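Gandcombe Neighbours Help Board
Home > Household > Tidying and storage

Small stuff that lives on the office floor: trays, tubs or drawers?

Posted by Frauke Weidemann in Tidying and storage
Tags: home office, trays, carpet tiles, cables, small spaces

We moved in May and the smallest bedroom became the office. It has commercial carpet tiles glued down by the last owner, one power point on the wrong wall, and a built-in desk with no drawers. I can't screw anything to the desk because it's only a thin skin over a hollow core, and I don't want to rip it out until we've saved for something better.

The trouble is all the little things. Cleaning cloths, chargers, tape, the lid from one container and the bottom from another, batteries, the hole punch. They used to live in a kitchen drawer at our old place. Now they sit in a heap beside the desk, and every time I vacuum I have to pick the lot up and put it on the chair, then put it back on the floor when I want to sit down.

I've looked at three options and can't settle on one.

A set of open trays on the floor, which I could slide under the desk. Cheap and I can see what's in them.

Tubs with lids, which would stack, but I know myself and the lids will come off in the first week and never go back on.

A drawer unit on castors. The one I liked is made by Nolte and it's 667 mm high, and the space under the desk is a bit less than that once you allow for the rail. I measured it three times hoping for a different answer. They do a lower one but only in a bright green that my husband has asked me not to bring home.

Things I'd like to know from people who have done it:

Does an open tray on carpet tiles just fill up with fluff?

Do castors mark the tiles or catch on the joins? Ours have a bit of a lip in places where the glue has let go.

What do you do with the cords? I have a lamp, a phone charger and the printer, and all three come across the floor because of where the power point is.

Budget is up to $40 for the time being. I'm in a rental-sized room with owner-sized problems, as my mother would put it. No children at home but we do have an old dog who sleeps in there in the afternoons, so nothing she can knock over.

Thanks in advance.
Frauke

3 replies. Sorted by: oldest first

Lutz Engelhardt
Member, Gandcombe East

Get the drawers. Trays are just a heap with edges.

Cut the desk rail if it's in the way. I did mine with a handsaw in ten minutes.

 Frauke Weidemann: The rail is what's holding the front of the desk up, so I'll leave that alone. Thanks though.

 Lutz Engelhardt: Fair enough. Mine was a different desk.

Annelore Janssen
Member, Vesulero Road

I worked in offices with carpet tiles for years and I can answer the castor part at least.

Hard plastic castors will catch on a raised join, and if you force them they lift the tile further. Soft rubber ones roll over most things but some of the dark rubber leaves a mark on pale carpet. On a dark grey tile you'd never notice. What you will notice is dents if the unit is heavy and stays in one spot. They come out of the looped kind if you put a damp cloth over the dent and leave it overnight. I've had less luck with the flat felted kind.

Before you put anything on wheels in there, fix the loose tiles. Lift the corner, scrape off the old glue with a paint scraper, vacuum the crumbs and put down the double-sided tape they sell for carpet tiles. Ordinary double-sided tape lets go in summer. Ours came in a roll that was far longer than we needed and I still have most of it, so if you're near Vesulero Road you're welcome to some.

As for the cords, the safest thing is not to have them across the floor at all. Run them along the skirting with adhesive clips, even if it means buying a longer lead. Don't put them under the tiles. People do, because the tiles lift so easily, but a cord that gets walked on every day under carpet can get damaged and hot and you won't see it. My neighbour's insurer had something to say about it.

If the dog sleeps in the room I'd want the charger cord off the floor for her sake too.

I don't have a strong view on trays or tubs. My own small things are in a biscuit tin.

 Frauke Weidemann: This is very helpful. There are two loose tiles near the door and one under the desk. I'd love a bit of the tape, I'll send you a message.

 Annelore Janssen: After 4 pm is best.

Nestor Panganiban
Member, Gandcombe

I'd go with the trays. I have them in two rooms now, one of them with much the same sort of floor as yours, and I've changed my mind about them a couple of times, so I'll go through what worked and what didn't.

Size first. The mistake I made was buying the biggest ones that would fit. A big tray gets heavy, you stop sliding it out, and then you're kneeling with your head under the desk feeling for the batteries. Go for one you can pick up with one hand when it's full. Square ones suit me better than long ones because it doesn't matter which way round you put them back.

Get trays with a proper raised rim. The flat ones meant for drawers let everything creep over the side when you slide them. A rim also gives your fingers something to hold.

Yes, they collect fluff. Carpet tiles shed less than ordinary carpet but you'll still get it, and with a dog you'll get hair. I tip the tray out on the bed every month or so and wipe it with a damp cloth. A white tray shows the dirt, which annoyed me at first, but it does mean I clean it. A black one I had in the hall was disgusting by the time I looked at it properly.

Then the packing.

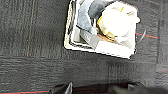
Nestor Panganiban

A tray like this one holds a fair bit when things are tucked in against each other, but the round pieces are what use up the room. Anything circular leaves wasted corners, so I put it in first, hard up into one corner, and fill in the side with something soft. Cloths are good for this. A light-blue cloth folded badly takes up as much room as you let it, and it stops the hard things knocking about when you move the tray. Flat, narrow pieces can lie on an angle along the bottom edge where there's a gap left over.

Leave a bit of the tray floor showing. I used to fill mine until nothing more would go in, and then you have to take out four things to reach the fifth. If I can still see some of the bottom I know there's room to get my fingers in.

Keep cords out of the tray unless they're coiled and tied. A loose black cable on dark carpet is very easy to miss, and if it's lying right beside the tray you'll drag it along when you pull the tray out. I use the paper-covered wire ties off bread bags. Velcro ones are nicer, but I lose them. Annelore is right about the skirting clips for anything that's plugged in all the time. For a phone charger I'd put one clip on the back edge of the desk and let the end hang there.

You can also use the carpet to park the trays. If your tiles have a coloured stripe through them, pick one and line your trays up behind it. It sounds fussy but it keeps them back far enough that your feet don't hit them, and anyone else in the house can put them back where they came from. If yours are plain, the joins will do the same job.

For price, I paid $12 each for mine at Wullico, in the kitchen section. The same thing in the office section was dearer. Three of those comes in under your budget with enough left for a packet of clips. Take a tape measure with you, because the size on the label was measured across the outside of the rim and the inside is a good deal smaller.

With the dog I'd slide them right back under the desk when she's in there. Ours is a cat and he has slept in the cloth tray more than once. Don't keep batteries in anything she can reach. I have mine in a jar with a screw lid on the shelf.

Sorting them took me longer than buying them. What I ended up with was one tray for cloths and cleaning bits, one for tape, scissors and the hole punch, and one for lids and odd pieces I haven't matched up yet. I go through that last one whenever it gets full, and most of it goes in the bin.

 Frauke Weidemann: Thank you Nestor, lots to go on here. Did you put anything under them to stop them sliding?

 Nestor Panganiban: No, they don't slide much by themselves on carpet tile. On the wooden floor in the other room I stuck felt pads on the bottom, the sort for chair legs.

 Frauke Weidemann: And do they scratch the desk legs going in and out?

 Nestor Panganiban: Mine haven't. The corners are rounded. I'd check that in the shop, there was another kind there with quite sharp ones.

 Dirk Grube: The Wullico on the highway was out of the square ones when I went in. The one near the library had a full shelf.

 Frauke Weidemann: Good to know, thanks Dirk. I'll do the tiles first and then go to the library one. Going to start with two trays and see how we get on.

Marked as solved by Frauke Weidemann

More in Tidying and storage
Where do you keep the vacuum in a house with no cupboards?
Getting old glue off a built-in desk
Swap and give away: jars, baskets, shelf brackets
Printer on a shelf, how deep does it need to be?

Replies on this page are from members and haven't been checked by the board. For anything electrical, ask a licensed electrician.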